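Laundry Day at the Open House

Telidar opened its Cheetham workshop to visitors on 8 June 2023. Most of the talk was about Retura, the company's two-arm household system, and most of the floor time went to laundry. The task sounds small: open a front-loading washer, move items between the drum and a basket on the floor, close the door.

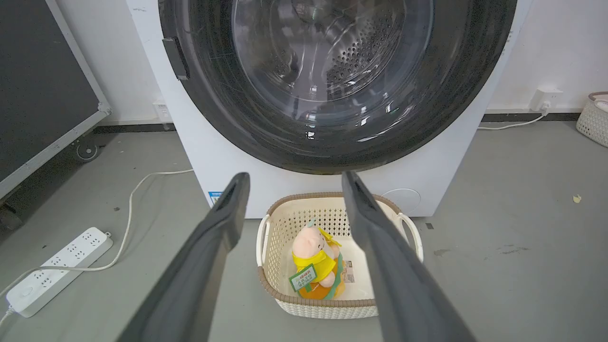 2 min read

The door is the first obstacle. A closed washer door gives a two-finger gripper very little to hold, mainly a handle set into a black rim, and the glass behind it throws reflections that confuse depth estimates. Retura's software, called Broltia, plans the reach from wrist views and a head view together. The team has logged 852 door openings since November, and 464 of them were done with no operator correction.

Then there is the drum. Perforated steel shines, the gasket is soft, and the opening sits low, so the arm has to come in at a shallow angle and keep its wrist clear of the rubber. Force at the fingertips is capped at 30 newtons for the whole routine.

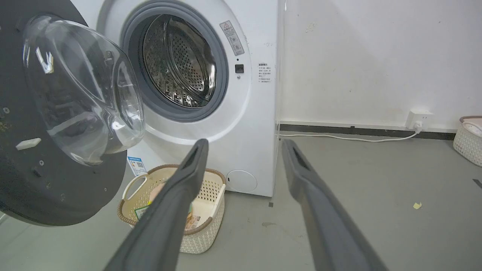 Door open, drum empty, basket on the floor below.

Visitors asked why the basket stays on the floor instead of on a stand. The engineers' answer was that people put baskets on floors. Cables and outlets stay where a home might have them too, and the planner has to treat a power cord as something to avoid.

Soft goods remain the harder half. A plush toy changes shape under the fingers, and a tag can be mistaken for an edge worth grabbing. The next test block is 300 full cycles, with the door held by one arm while the other works.

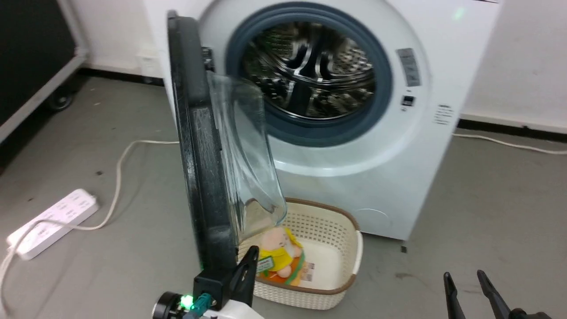
Morven Aitken would like to see the failures published along with the cycle count, sorted by cause, and said a door that swings back on a loaded arm is a different problem from a dropped sock - the first can damage the machine. Telidar plans to release the logs by task stage once the test block is done.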